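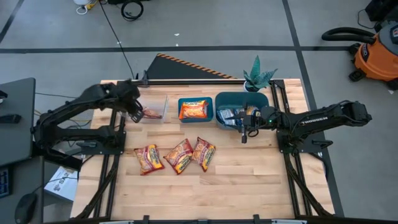 Snack sorting table opens in Ollham

Wednesday, July 22, 2020

The Lindgren community pantry in Ollham has started to sort its donated snacks by kind before they go into the weekly food parcels. Until this month all the small bags were stored together in one large carton, and families often received three of the same.

Now the bags are laid out on a butcher-block table and divided between a clear bin and teal containers of different sizes. The pantry received 454 snack bags in the first collection of the summer, most of them from shops in Girkow and on Udurier Street.

"Parents told us that the children were opening the parcel and finding only one flavor," said Roscoe Oyelaran, who coordinates the parcels. "It is a small thing, but we wanted to do it better."

The pantry prepares parcels for 72 households. Each parcel will contain 2 snack bags of different kinds, together with the usual rice, beans and canned fruit. Bags with a short date are given out first – they are checked again on the morning of the distribution.

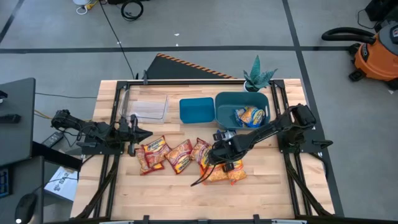 Red and yellow snack bags on the sorting table in Ollham, with the bins behind them.

Mark Anthony Buenaventura, who keeps the stock list, said that salty snacks arrive in good quantity but crackers and dried fruit are still missing. Unopened packages can be brought to the side entrance during opening hours. The next large collection is planned for September.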